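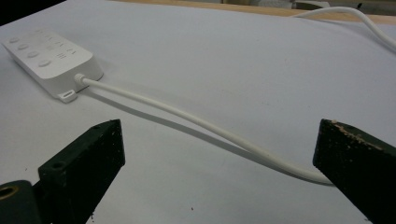

Re: [Orneo-users] Moving saved logins off the old laptop

Date: Thursday, November 19, 2020

Hello everyone,

Sorry for the slow answer on this one. I read the question over breakfast, thought "oh, I know this!", and then spent most of the evening finding out that I only half knew it.

> I have Orneo on a laptop that is on its last legs, with 692 logins
> saved in it, and a new one that is sitting here waiting. When I
> export from the old machine and import on the new one, I end up
> with a good many fewer entries and all my folders are gone. Am I
> doing something wrong? I would rather not retype anything. Also,
> is it safe to leave the export file on a USB stick as a backup?

You aren't doing anything wrong, as far as I can tell. The same thing happened to me in April when I moved my mother's logins over from Priletti (she had been using it for years and was not at all pleased about changing). The plain text export writes one line per entry, and if two entries share the same site and user name, the import keeps whichever one it reads last. So if you have old and new passwords for the same account, or a shared family login saved twice, those get folded together. The folders simply aren't in the plain file at all.

What worked for me was the encrypted archive, which is tucked away under Settings, then Vault, then More. It asks you to make up a passphrase. Please write that down somewhere before you click OK — I didn't the first time, and had to start over. Copy the archive to the new laptop, open Orneo there, and choose Restore, not Import. Restore wants an empty vault, so if you have already tried the import, clear that out first. Mine had 1044 entries and they all came across, folders included, in less time than it took to make tea.

One thing to check before you start is that both machines are on the same version. My new laptop was on 19 and the old one was two behind, and Restore just sat there looking at me with no message of any kind. Updating the old one and making a fresh archive cured it.

As for the USB stick, I would say no to the plain text file. Anyone who picks it up can read every password you own. The encrypted archive is a different matter, and I keep one on a stick in the desk drawer and make a new one whenever I remember to, which should be more often than it is. If you did make a plain export on the old laptop, delete it and empty the trash too, and have a look in the Downloads folder for a second copy.

I'd hang on to the old laptop for a bit as well, if it will hold together. Orneo keeps deleted entries for up to 60 days, and those don't travel in the archive, so it's nice to be able to go back and look.

Does anyone know if the phone app can restore from an archive yet? I'd love to hear from somebody who has tried it.

Warm wishes to all, and good luck with the new machine!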